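# Why Do Black Things Get Hot in the Sun?

Put one hand on a black car in June and the other on a white car parked next to it. The black one feels much hotter. Both cars have been sitting under the same sun for the same time, so the difference has to come from the color.

Sunlight is a mix of all the colors. When it lands on something, part of the light bounces off and part of it soaks in. Scientists call the soaking in *absorbing*. A red apple absorbs most of the colors and bounces back the red, and the red is what reaches your eyes.

Black things absorb nearly all the light that hits them. White things bounce most of it back.
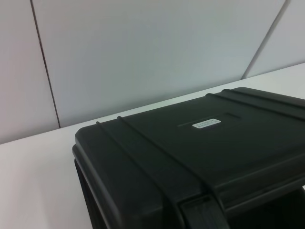 **Where does the light go after it soaks in?**

It turns into heat. Light carries energy, and energy can't just vanish. When a black surface absorbs light, the tiny particles in it start to jiggle faster. Faster jiggling is what we feel as heat.

## Try it with ice

You need 2 ice cubes of the same size, a sheet of black paper, a sheet of white paper and a sunny spot.

1. Lay the sheets side by side in the sun.
2. Put one ice cube in the middle of each sheet.
3. Check them every 8 minutes and write down what you see.

Siv Viklund's class did this on the playground wall. The cube on the black paper was a puddle first. One group got a tie, and it was because a tree had shaded their black sheet.
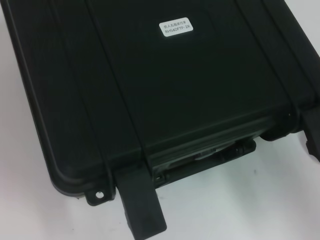 Color isn't the only thing that matters. A shiny surface bounces more light than a dull one. Metal can feel hotter than wood in the same sun, even if both are painted the same color, because metal passes its heat to your hand more quickly.

People who live in hot places have used this for a long time. Many houses there are painted white so the rooms stay cooler. In cold places a dark roof can help warm a house on a sunny winter day, as long as it isn't covered with snow. Snow is white, so it sends most of the sunlight back into the sky.

## Words to know

**Absorb:** to soak in.

**Reflect:** to bounce back.

**Energy:** what makes things move, glow or warm up.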